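Bedding rental firm Clindura to open second laundry in March

Clindura, which rents duvets and bed linen to small hotels and guesthouses, will open a second laundry in March after signing a supply deal with the Grinberg group of inns. 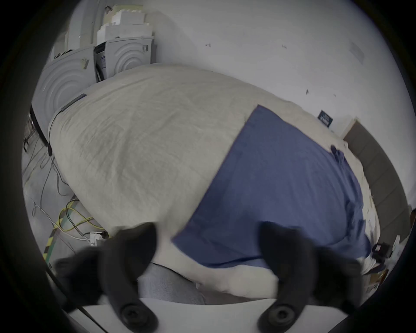 The company said the new site, in a former printing works on the edge of Stemura, will handle up to 300 duvets a day once all its machines are running. Its existing laundry will keep its current customers and take on table linen, a line Clindura has offered only on request until now.

Under the deal, Grinberg's inns will stop buying their own bedding and pay a monthly fee per bed. Clindura will collect, wash, repair and replace duvets, pillows and sheets. The contract runs for five years, with a break option for either side after the second. Terms were not disclosed.

Prasanna Selvanayagam, Clindura's operations director, said the company had been turning away work since last summer.

"Sheets are easy, you can send those almost anywhere," Selvanayagam said. "A king-size duvet takes up most of a drum and it needs a long, slow dry. We ran out of dryer hours well before we ran out of washers."

Six large dryers have been ordered for the Stemura site – four will be in place for the opening and the others are due later in the spring. Hiring for drivers and laundry staff starts next month, and some supervisors will move over from the first laundry.

Innkeepers have traditionally washed duvets in-house or sent them out a few times a year. Grinberg said guests now ask about it when they book, and that its housekeeping teams had been spending too much time moving bulky items between properties.

Bhuiyan, a rival that serves mostly larger hotels, raised its rental prices in the fall and blamed the cost of gas. Clindura said its own prices would stay as they are through the end of the year for customers already under contract.

The Stemura laundry will begin with the Grinberg inns and accept orders from other guesthouses in the area four weeks later.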